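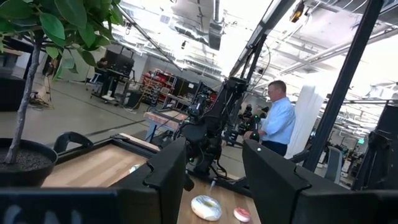

The white one and the pink one

Nemwood Primary Parents' Board > Fundraising > Cake stall prices and the January quiz

marl_pit
Posted 13 Dec 2025
Right, before everyone vanishes for Christmas, can we please sort out the cake stall for the January quiz night? Last time we charged 40p for everything and I had people handing me a fiver for a fairy cake and wanting change. I'd run out of coins by the interval. I think we should go to a pound an item and be done with it.

tessandthetwins
A pound for a fairy cake?? Sorry but no. I've got three kids at the school and they all want one, plus the quiz ticket, plus the raffle. It adds up fast!

marl_pit
It's a fundraiser though. We're meant to be raising funds.

Haruto Arai
I did the sums after the summer fair (someone had to) and the cakes did better than the bouncy castle once we'd paid for the hire. So I'm with marl_pit on coins but with Tess on the price. What about 50p small, a pound for anything with icing you could lose a tooth in? Doughnuts would count as big.

oldgrukthorpe
When my eldest was there we didn't price anything, just put a bucket out. Took more every time.

tessandthetwins
Ooh I like the bucket

marl_pit
The bucket got us 18 quid and a Lurkell bus token at the leavers' do. I was there, I counted it.

oldgrukthorpe
That was the leavers' do, half of them had spent up on the photos. Not a fair comparison.

pipkin_b
Can I ask a different thing - are we allowed shop-bought? I work Fridays and I'm not baking at midnight again. I can get doughnuts from Uchida on the Grukthorpe road, they do a box of 48 if you order a couple of days ahead.

Haruto Arai
Shop-bought is fine, just keep the label with the ingredients on it so we can put it out on the table. Mrs P in the office was very firm about nuts.

tessandthetwins
Pink ones please, mine won't touch the white. Can we at least do a family deal, say four small for 1.50?

marl_pit
OK I can live with that. But I'm not doing the change on my own again, I missed the whole music round.

pipkin_b
I'll do the second half with you. How far off the playground shade are we anyway?

Haruto Arai
The quote was 3,000 and we're a bit over halfway. If the quiz sells out we'll be in decent shape by Easter.

oldgrukthorpe
Still say bucket.

marl_pit
You can bring a bucket and stand it next to the raffle. Tess, are you still lending us the trestle table or do I need to ask the scouts?

tessandthetwins
It's in the garage behind the bikes, come and get it any evening but Tuesday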